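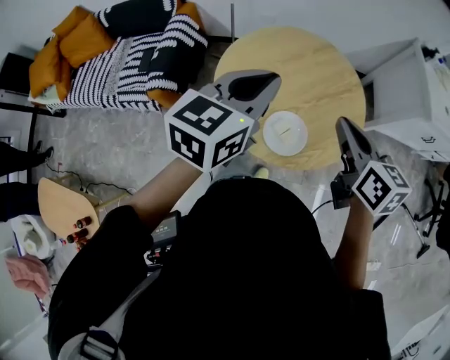 Hand-held pair at a round table, plate on the table between the grippers. Marker cube on each gripper.

Home Grippers Mounts Spares Hire Support Contact

Print this page | E-mail to a colleague

Clekell hand-held gripper pair

Left and right, sold as a set. You hold them, you do the chore, the recording goes to whoever is training the arm. Same jaws bolt onto the Plerance bench arm afterwards, so what the person did and what the machine tries are at least done with the same fingers.

We get asked one thing more than any other, so straight to it.

Can it do my washing up yet?

No. Not on its own, not in your kitchen. What we have seen working, on our own bench, in August:

Plate off a table and into a rack. Yes, mostly. 228 tries, 206 good. The bad ones were nearly all the first touch, finger goes over the rim instead of under it. Small light plates are worse than big heavy ones as they slide away.

Paper or card off a plate. Poor. Anything thin and flat is still hard. A person tips it up with one finger and pinches, doesn't even think about it. The arm pushes it round the plate. We are working on a thinner finger tip, no date for it.

Wiping a table. Good on an empty table. Add a cup and it wipes round the cup, misses the ring under it.

Folding tea towels. It folds them. You would refold them.

Screw caps on small bottles. Loosening yes, putting back on no, cross-threads about every other one.

Shop floor: tray loading, bagging, putting like with like. Much further on than the house. Same part, same tray, same height, lights left alone. If that is your job then ring us, it may well be worth doing now.

So the honest use for the Clekell pair today is collecting. Lots of it. Sadia Rind, who runs our bench, reckons on 500 good goes at one chore before the arm is worth watching, and she'd want them done by more than one person, on more than one table. All one person at one table gets you an arm that likes that table.

What it's like to use

Your wrists will notice by lunchtime. Short sessions, swap hands over to somebody else. Most people are clumsy for the first few goes then it settles. Throw the first few away, don't train on them.

Elbows in. Slower than you would normally move, but dont stop dead between steps. Keep the cubes clean, a thumb mark over a black square can lose you a whole take. Same with shiny tape, don't.

Mind trailing leads. Route them behind you or down your side before you start.

In people's homes: ask first, put the post and the family photos away, agree where the recordings go. We have a one-page form for this, e-mail for a copy.

In the box

Gripper, left
Gripper, right
Marker cubes, fitted
Spare finger pads, two pairs
Jikix carry case
Hex key, cleaning cloth, paper manual

Not in the box: arm, computer, head or chest gear. The Bech shoulder harness is a seperate item and currently out of stock, more coming.

Before you order

Tell us the chore. One line is enough ("plates to rack", "bolts into tray"). If we think it's beyond what arms can manage at the moment we will say so and you can save your money. We turned away a cutlery sorting job on those grounds, forks nest together and nothing we tried could part them reliably.

Tell us the heaviest thing you want to lift. Full saucepan is out. Dinner plate is fine.

Tell us left handed or right handed. Pair is the same either way, but we set the grip angle.

Hire

By the week, same kit, returned with the cubes still on please. 47 sets went out on hire last year and the commonest damage by far was a lead trodden on. Cleaning is included. Food in the jaws is not, we charge for that.

Lead time

Sets are made up in small runs. Next run is part sold. Spare pads and cubes from stock.

Bench results on this page updated 28 September 2025. The plate figure will change when the thin tip is ready, wiping probably won't for a while.

Filed under: Hand-held grippers > Teaching and demonstration > Household and light assembly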